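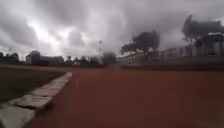
Inside curb, Pikatdale track

tirta_m
Hello all. I am running again after a long break and my left knee hurts after 20 minutes. I always run the same direction on the track. Should I change sides?

hanna_sz
Yes, change. I did 3 winters only to the left and my hip complained every February. Now I turn halfway.

ngau_k
I don't agree with Hanna. First look at your shoes — mine were finished and I blamed the curve. Also, at Wosness they get angry if you run clockwise.

tirta_m
Shoes are from last spring, so not so old. 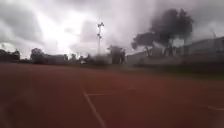 I also play tennis with my cousin two evenings a week, maybe I should have written this before. Can it be the stopping and turning?

ngau_k
Of course it can! Leave tennis for two weeks and write again.

hanna_sz
Still I would change direction. Ask early in the morning, before the club comes.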